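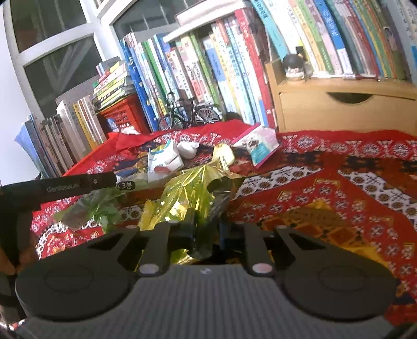
Closing the fingers on a gold foil wrapper, red cloth underneath.

June, after 11 at night

Spent the evening on the hand grippers again. The arm itself is still in pieces in the hallway because the shoulder bracket from Botatel came with the wrong hole spacing, so there's no point looking at it until they send another one. The grippers I can work with in the meantime. Whatever I pick up with them now, Ararura is supposed to pick up later.

Set up by the window in front of the bookshelf, with the patterned cloth spread out. I used snack wrappers and small packets. Foil is harder than I thought it would be. If I close too fast the tips push it away, and if I come in from above they land on a crease and slide off. Low down and slow is best. I wrote that on the card so I don't have to learn it a third time.

Clear plastic is a different problem. It's easy enough to hold, but on playback I can't always tell where the bag ends and the cloth starts. The pattern doesn't help with that. Raquel said to use a plain sheet. I said the kitchen table at her mother's isn't going to have a plain sheet on it either. We left it there.

She took the second gripper for a while and was better at it than me, which was annoying. Her hands are smaller and she doesn't squeeze. Mine ache at the base of the thumb after 17 tries or so, and I start closing crooked.

I had the pads wide open for a good part of the second hour, just moving in and stopping short, to get the approach without the grab. 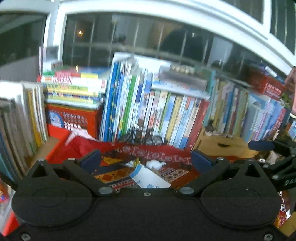

The approach clips are the part I skipped last time, and I think it was a mistake. The first model knew how to close but had no idea when. It would shut its fingers in the air and then go back to the start position as if it had done the job.

Left the little bicycle where it was, up against the books. I did think about trying it, but the spokes are thin and it would be a stupid thing to break. Maybe when the force limit is set properly.

Copying files over now. The folder is at 1503 clips counting the bad ones. I want to throw out anything where my hand gets in the way, and also the ones where we were talking and not paying attention. Probably 200 gone by the time I finish.

To do: write to Botatel about the bracket again and attach the drawing. Ask Yordanov if I can have the drill press for an hour, in case they don't answer. Charge both grippers. Buy more of the foil snacks, the ones we have are getting too crumpled to be any use.

Bed.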